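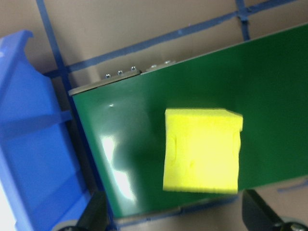
Why can't two countries just shake hands and be done with it, one reader wrote in to ask, and does a treaty still count if the people who signed it aren't in charge anymore?

I love this question, because when I was in fourth grade I thought a treaty was a kind of snack. (It has "treat" right there in it!) So let's start at the beginning.

Last updated: June 9, 2019

What is a treaty?

A treaty is a written promise between countries. It says what each country will do, what it won't do, and sometimes what happens if somebody breaks the deal. Treaties can end wars, but plenty of them are about everyday stuff like mail, fish, airplanes, birds that fly south, or who fixes a bridge when one end of it is in one country and the other end is in another.

Some are between only two countries. Others have a whole crowd of countries in them, and those take forever to agree on. Think about picking a pizza topping with your family. Now think about picking it with your whole school.

A story about a river

My favorite treaty is the one about the Komirari River. On one bank is the town of Lotum, and on the other is the town of Negash, and the border runs down the middle of the water. For a long time both towns fished there and nobody minded much. Then the fish started getting scarce. Lotum said Negash was taking too many, Negash said the same about Lotum, and before long the boats were bumping each other on purpose.

So the two governments sent people to talk. They didn't meet in Lotum or Negash, where everyone was grumpy. They met in Sallent, a town up in the hills with no fishing boats at all. The talks began in January, and I'm told the heating was terrible.

What they came up with was 208 pages long! Each town could catch up to 1000 crates of fish in a season. Each town had to leave the river alone while the fish were laying their eggs. There were rules about nets, and rules about who would check the nets, and a rule about what language the net rules would be written in (both).

Why not just shake hands?

People remember things differently. Have you ever made a deal with your brother or sister and then had a giant fight over what the deal was? Countries do that too, only with lawyers. When it's on paper, everybody can go back and look at the same words.

The words matter a lot. In the fish treaty they spent days on the word "season." One side thought it meant summer and the other side thought it meant any time the river wasn't frozen. If they hadn't talked it over, they would have been fighting again by fall.
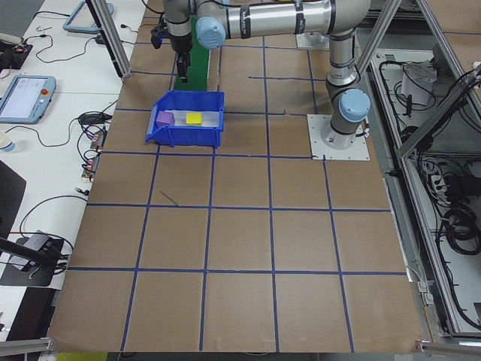
A robot arm above a table covered in brown paper.

Signing isn't the end

This is the part that surprised me when I first learned it. When leaders sign a treaty, they often have to take it home and get a yes there too. That second yes has a big fancy name: ratification. You say it "rat-if-i-KAY-shun," and no rats are involved.

In many countries, ratification means the parliament or the senate votes. In the fish story, one of the parliaments needed 105 votes to say yes, and the first time they tried, they didn't get there. Some members thought the crate limit was too low. They argued, they went home for dinner, they came back another week and tried again, and that time it passed.

Does it still count later?

Yes, usually! A treaty is a promise made by the country and not just by the person holding the pen. If a new president or prime minister comes in, the promise is still there. It's a bit like your teacher being out sick – the substitute still has to let you have recess.

Countries can leave a treaty, though. Lots of treaties have a part near the end that explains how. Often you have to warn the others first, maybe a year ahead, so they have time to get ready.

What if somebody cheats?

This one is hard, and grown-ups argue about it all the time. There's no giant world principal who can call a country down to the office. But there are some things that can happen. The other country can complain in public, which is embarrassing. It can stop doing its own part of the deal. Or the two can go to a court, if they both agree to let judges decide.

Most of the time countries keep their promises because they want others to keep theirs. If you break every deal you make, pretty soon no one will want to make one with you.

Words to know

Border – the line where one country stops and another starts.
Negotiate – to talk until you can agree on something.
Ratify – to give the official yes back home.
Article – one numbered part of a treaty.

Try it: write a treaty with someone at home about the TV, the bathroom, or the last cookie. Both of you sign it, and put it on the fridge.

Related
What does a senate do?
Who decides where a border goes?
What is an ambassador?
Why do some countries share the same money?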